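What Lives in the Bag of Bags
Speaker notes, home organizing evening, Nilton branch library, 8th March
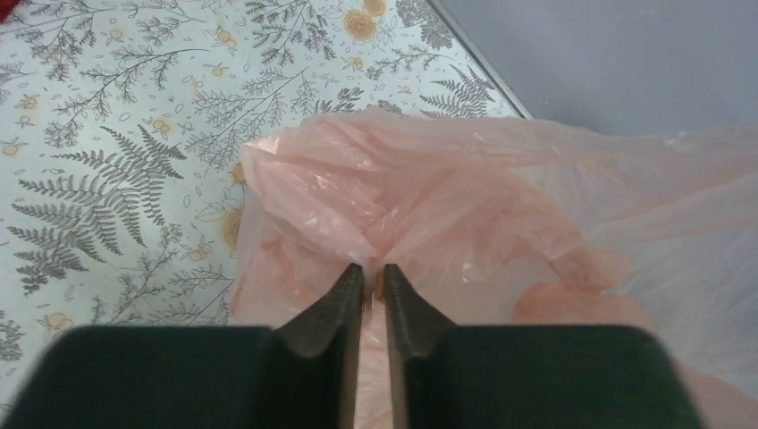

How many plastic bags does one household need to keep?
As many as you'll use up before the next big shop. For most people that's a small drawerful, and the rest can go to the store drop-off.

(Let that sit. Someone will laugh in a guilty way. Find them, they're your friend for the next half hour.)

Open with the confession. Last November I emptied the cupboard under my sink and found 178 plastic bags. I know the number because I laid them out on the living room floor, which is the sort of evening I have now. The oldest was from Zorkberg, the shoe store, which closed while I still had bangs.

Hands up: who has a bag full of bags? Keep them up if it has a second bag full of bags. Wait for the Hirano Street people, they always have a third.

Why we keep them. Free, light, might be useful. My mother ironed wrapping paper, so I came to this with training. Skip the history part if we started late.

Thin bags vs. thick bags. The thin crinkly kind, pink or white or whatever the produce stand had that week, is fine for wet swimsuits, bathroom trash and carrying one leaky thing one time. Don't save one with a hole. You're going to find the hole again later, with soup.

Folding demo. Have the tablecloth down first, the bags slide on bare tables.
- Flatten the bag, handles up, push the air out toward the top
- Fold in half the long way, then again
- Roll or fold up from the bottom into a little triangle
- Tuck the handles in
Go slowly. I did it too fast at Flitis and a man in the second row called it witchcraft.

For people who will never fold (most of the room, and me by Thursday): pick one container. An empty tissue box is good. When it's full, it's full. Stuffing harder doesn't count as storage.

Kanako Sugiyama wants five minutes on dog walks after this. She'll take ten. Sit down and drink your water.

Dropping them off. Clean and dry, no receipts inside. Check your own store, some take film and some only look like they do. Mine had a bin for 6 years that was regular trash.

Questions. Somebody will ask about paper bags. That's the April talk.

Bring home: tablecloth, tissue box, the Zorkberg bag. Do not let anyone put it in the drop-off pile.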